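Most gripper comparisons rank by maximum force. I think that is the wrong column to sort on. Over 3000 cycles on the Flunomo and Flitex jaws, force never decided a trial. Opening repeatability did.

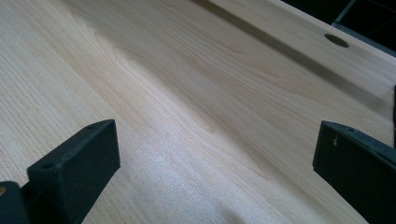 The Flunomo returned to its open position within 2 mm. The Flitex drifted by 5 mm before cycle 217, and our controller had no way to see it.
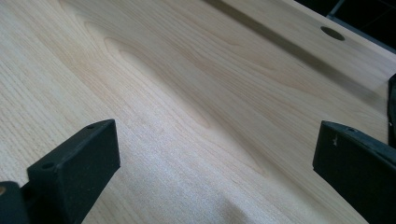 Wrist cameras deserve the same scrutiny. Paiva quotes resolution and says little about exposure. On pale wood with a glare patch between the fingers, the grain fades where the grasp point usually falls. Black jaws against a bright board widen the range the sensor has to cover. I would trade pixels for a better exposure curve.
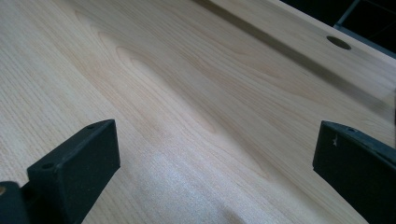 Jaws open over the board, no part in the grip.

Hüsnü Oral prefers the Miltance controller for its logging. I agree, though its defaults discard jaw position between grasps.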